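Clivura Cable Retention Kit for Bin-Picking Arms
Part no. 946 — sold by Rurnton

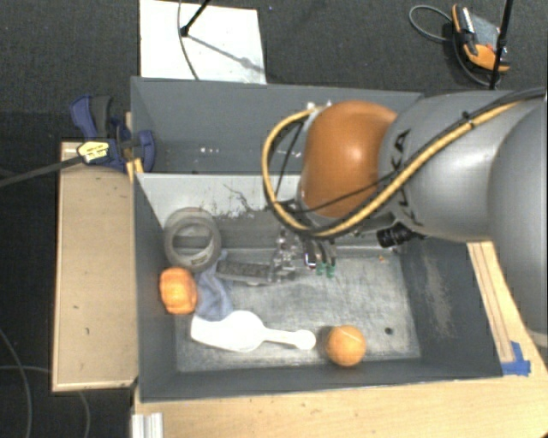 What the kit is for
External cables on a picking arm have to follow every wrist move without catching the bin wall or the gripper. The kit holds them along the link and leaves a free loop at the joint. It fits arms that carry their cables outside the housing.

In the kit
20 cable ties, black
2 link straps
1 loop gauge
Inspection card

Good practice
Bundle cables on the link and never across a moving joint cover.
Set the loop with the wrist at its furthest reach, then check it again with the gripper at the bin floor.
Keep a tie off any connector by at least the width of the gauge.
Clamp bins to each other or to the table before teaching positions. A bin that shifts changes every clearance.
Lock out the arm before reaching into the cell — a protective stop is not a lockout.

Inspection
Check ties and cable jackets every 643 hours of run time and after any collision. Replace a tie that has slipped. Do not retighten it.

Standards
The kit is an accessory and carries no safety rating. The risk assessment under ISO 10218-2 stays with the integrator.

Ordering
Kit 946: $46
Spare straps (Jalell type): from February
Page updated 2023-01-27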